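**Que grignoter pendant une randonnée de 15 km ?**

Ileana Vasiliu

Je prépare ma première grande sortie autour de Cáceres, j'ai tellement hâte ! Les barres sucrées m'écœurent vite. Vous emportez quoi de salé ?

**Satish Lobo**

Ah, super projet ! Des chips en tube, sans hésiter : ça s'écrase beaucoup moins qu'en sachet, et le sel fait un bien fou à la pause.

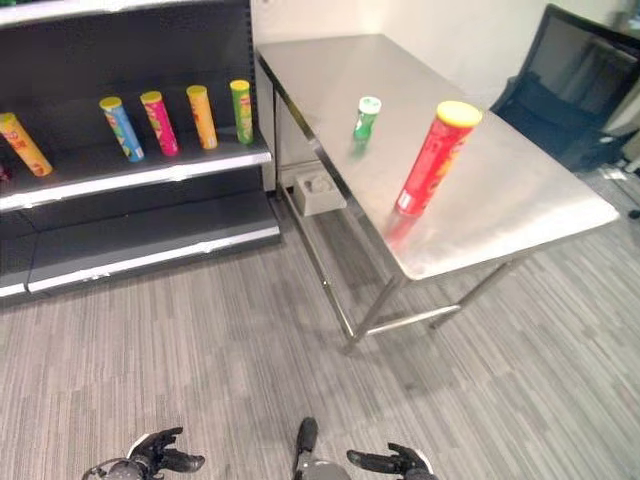

J'ajoute des amandes grillées et un bout de fromage sec. Et bois régulièrement, surtout en mai, ça tape déjà !

**Skalier**

Olives dénoyautées !! 2 petits sachets et c'est bon.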